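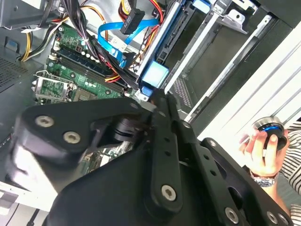

Progress Report: Computer Disassembly Demonstrations
Druvine Project, second reporting period
Submitted to the Trasard Fund by Detunlow, October

1. Purpose of the work

The Druvine project is building a set of recorded examples from which a learning system can be taught to take apart discarded desktop computers. The grant covers the collection of the examples, their review and labeling, and a first round of training. This report covers collection and review. Training is scheduled for the next period and is mentioned only where it affects present decisions.

2. Work carried out

Collection moved from loose parts on a bench to complete towers laid on their sides with the side panel off. The change was requested in the review of our first report, and it has made the recordings more useful and slower to produce. An open case leaves little clearance for the gripper. Cables lie across the motherboard, and the drive bays can be approached from only a few angles.

Each recording now covers a single task from approach to withdrawal. The tasks in use are pressing a drive-bay latch, drawing out a drive carrier, unplugging a data cable and removing a memory module. Operators follow a written task card and are asked to keep their attempts natural, including pauses and second tries. Failed attempts are kept and labeled as such – the training team at Trummer has asked for them.

The drive bays have received the most attention. Plastic latches and carriers differ from one model of computer to the next, and a finger placed slightly to one side will slide off or push against the cage.
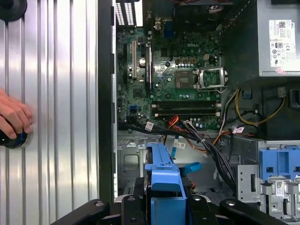
Power and data cables remain the second area of concern. They bend differently each time a case is opened, so the same task card can lead to very different motions. We have begun to rearrange the wiring between recordings so that the system does not learn one fixed layout.

3. Review and labeling

Every recording is checked by 2 reviewers working separately. Where they disagree on the point at which a part comes free, the recording goes to a short joint session. Most disagreements concern latches, where the release is small and often hidden behind the finger. The labeling guide has been revised on this point, and earlier latch recordings are being checked again under the new wording.

4. Equipment and materials

The project holds 32 donated towers, of which 20 have been cleared for use. The remainder await a safety check of the power supply or lack a part that the task cards require. Plastic latches wear with repeated use, and a small stock of spares has been ordered from within the existing materials budget.

5. Matters for the funder's attention

We request approval to move unspent travel funds to reviewer hours. The total budget would not change. We also ask the Fund to confirm whether recordings of failed attempts may be included in the public release, as the grant agreement refers only to "completed demonstrations."

6. Next period

Collection will continue on drive carriers and memory modules. Work on processor retention brackets will begin once the task card has been approved. The first labeled set will be delivered to Trummer for training, together with the revised labeling guide.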